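5.2 Do remade environments bring old players back?

Remake studies often claim that a more detailed world keeps returning players in the game longer. We doubt it. The claim rests mostly on surveys filled in by people who had already bought the remake, and Hunt and Vainio's own sample was drawn from a fan forum.
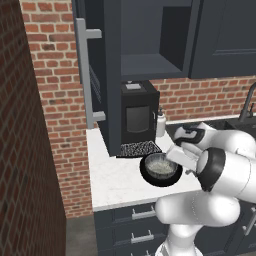

Figure 7. Rendered kitchen interior with brick walls, dark gray cabinets and a black coffee machine.

5.3 Play logs

We looked at logs from 3077 accounts on Zullari, a storefront that sells both the original Adham and its remake. Of these, 700 owned both versions. If richer rooms and props were the draw, owners of both should drift to the remake and stay there. They did so for 14 days after purchase. By the end of May their hours were split almost evenly between the two, and the heaviest players had gone back to the original – low-resolution walls and all.

Castellanos argues that this only shows habit. Perhaps, but habit is a poor fit for the 100 or so accounts that had never touched the original before buying the remake and still ended up preferring it. Load times may explain part of the gap. The remake's changed jump timing may explain more, and we could not separate the two with the data Zullari gave us.

We would also be careful with the word "nostalgia", which Moreira applies to any hour spent in an old game. A player who likes the older controls is making a choice about controls. The logs say nothing about childhood, and neither should we.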